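4.2 What the riders told me about corner entry

I'll start with the part of the study I enjoyed most, and the part I'm least sure how to write up. The lap times from Rollau were easy enough to collect (the club already had timing loops in the ground), but lap times on a dirt oval tell you very little about why one rider is quick into the turn and another isn't. So I asked them. I sat in the paddock with a flask of tea and a clipboard and talked to 15 riders over the course of the July meeting, most of them on 450 singles, three on older twins.

Nearly all of them said they picked a shut-off point by looking at something beside the track. A fence post, a hay bale, a patch of darker dirt. What surprised me was how early they were looking. Several said their eyes had left the shut-off marker well before they reached it and were already on the inside of the turn, hunting for the edge of the groove. One described the marker as something he "felt go past". I have heard road racers say much the same about braking boards, but a braking board stays where it is all day. The groove at Rollau moves. By the final it had crept outwards by more than a bike's width, and the riders who did well were the ones who had noticed it during the heats.

Trosmont was a different story. It's a cushion track, so there is loose material on top all day and nothing you could really call a groove, and the same riders gave me much vaguer answers there. Two of them said they went in on engine note alone. I don't quite believe that, but I can't show it's wrong with the data I have, and I've left their answers in.

I coded every answer by hand into three groups: markers beside the track, markers on the surface, and everything else (sound, the rider in front, habit). Across both meetings that gave me 63 separate mentions of a marker. I did the coding twice, a month apart, and where I disagreed with myself I went back to the recordings — a dull job, but it changed more of the labels than I'd have liked.

4.3 Surface markers and the simulator
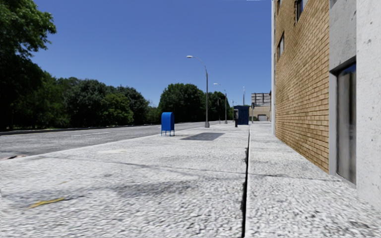
Figure 3. Rendered ground surface with a lengthwise joint, kerb and road.

Surface markers gave me the most trouble when we moved to the Ridgeway simulator, where riders sat on a fixed bike and completed 628 laps between them. A patch of damp clay has no clean edge, and the rider's idea of where it starts depends on speed, light and who has just ridden through it. Rendered ground tends to give you both kinds of mark at once. In Figure 3 the dark joint running up the pavement is a line anyone could steer by until it fades out in the distance, while the blurry grey patches across the middle of the left-hand side are much harder to pin down. I wanted riders to have to cope with the second kind, so I kept hard lines off our oval altogether, apart from the start line.

The Roltura tyre model we used let me change grip without changing the look of the dirt, and I did this for a third of the sessions. Riders who had talked mostly about surface markers at Rollau were slower to adjust in those sessions than riders who had talked about fence posts and bales. The gap closed after a few laps. I'd be careful about reading much into it, as the fixed bike gives no lean and very little through the seat, and more than one rider told me they missed the rear stepping out as a warning. Section 5 takes the lap times session by session.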